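The folding problem is a reporting problem

A laundry robot that drops a shirt is easy to deal with. It stops, somebody picks the shirt up, and the drop goes in the log. What bothers me is the other kind of failure, the kind Zillcombe had for most of October, where the machine pinches nothing, lifts nothing, and writes down a success.

The work itself looks simple enough. A two-finger gripper, a bed, dark clothes on a patterned sheet.

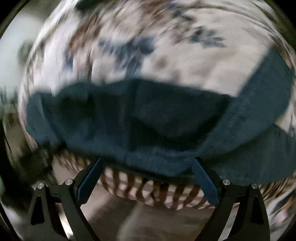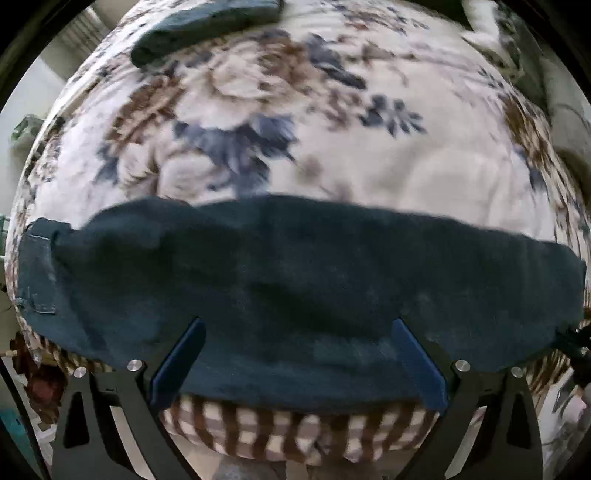 Blue finger pads at the near side of the bed, with dark teal cloth at their tips in both views.

The Paser controller decided a grasp was good when the fingers stopped short of fully closed. Fine for a cup. But a thick seam, a bunched-up sheet or a sticky joint will also stop the fingers short, and the controller couldn't tell them apart. Grorden, who supplied the software, put the success rate at 80 percent. When the Zillcombe crew went back and watched the recordings by eye, they got 69. The gap was all false grasps, and every one of them had been passed along as good data.

I've heard the defense. It's only trousers. Well, yes. The same check is supposed to go into the Khokhar bed-making unit, which will work in rooms with people in the beds. A gripper that believes it's holding a blanket when it has caught the sheet under somebody's arm is a safety matter, and I would like to hear how a stalled finger is going to sort that out.

Grorden's answer so far is a patch that makes the fingers wait 2 seconds and check again. I don't see what waiting fixes. If the pads are jammed on a seam, they'll still be jammed on it 2 seconds later. A tug test would at least ask the right question, and it adds so little time to a cycle that I can't take the speed argument seriously.

They want 6 more weeks before talking about the numbers in public. I'd take the recordings now, misses included, and leave the percentage off the brochure until somebody outside Grorden has watched them.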